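Hat care before the season starts

The Clotadell shop gets more questions about suede hats in June than in the rest of the year put together. Most of them come from people who have had a hat on a closet shelf since fall and want to wear it again. The answers are mostly the same, so we are printing them.

Start with a dry brush. A soft suede brush or a clean nail brush will do. Go over the crown in one direction, then the brim. If the brim has rows of stitching, follow the rows around the hat. Dust sits in the grooves, and brushing across them pushes it deeper.
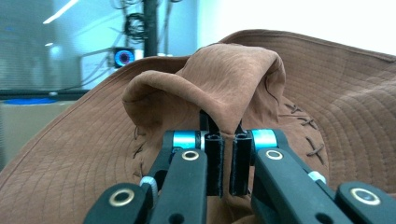

Soft crowns crease where they are held. Lift the hat by the brim with both hands when you can, and stuff the crown with plain tissue before you put it away. Newspaper leaves ink on the lining.

Check any decorative stitching at the base of the crown. A dangling thread should be trimmed or tucked back in with a blunt needle. Don't pull it.

For a flattened brim, hold it 6 inches from a steaming kettle, shape it by hand, and leave it 2 hours on a flat towel. Keep the steam moving and stop if the suede darkens.

Oter brushes are back in stock at the front counter, next to the hat boxes.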